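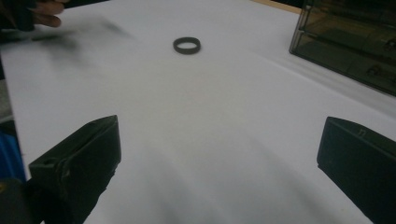
## Small parts and drawer boxes – your questions

**Which box do you use for rubber rings?**
A tinted plastic one with small drawers. You can see a little through it, so you know where the rings are before you open anything.

**How should I sort them?**
By inner size first, then by thickness. In our Kandholm workshop we keep 693 rings, and two sizes never share a drawer.

**The drawer does not come out easily. What can I do?**
Hold the front edge in the middle and pull straight.

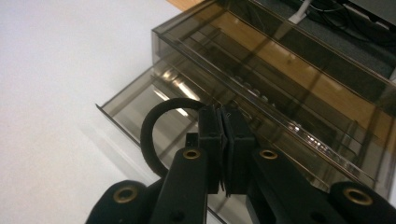

Marilou Dizon

If it still sticks, take the drawer out fully and look for a ring behind it. This is the most common problem we hear of – a ring stands up on its side and blocks the way. Please do not use oil on the plastic.

**Where is the best place to sort?**
On a plain white surface. A dark ring is easy to find there, also when it is small.
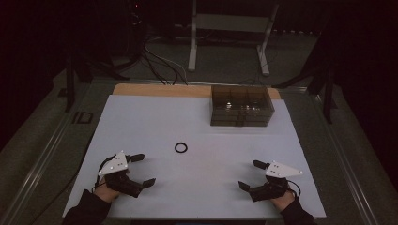
*Ring on the white board, drawer box at the back.*

**May I keep old rings together with new ones?**
Better not. Old rubber can look good and still be hard inside. Bend it gently, and if you see fine cracks, throw it away.

**How often do you check the stock?**
Every January. Rings that we have not used for 2 years go to a separate bag with the size written on it.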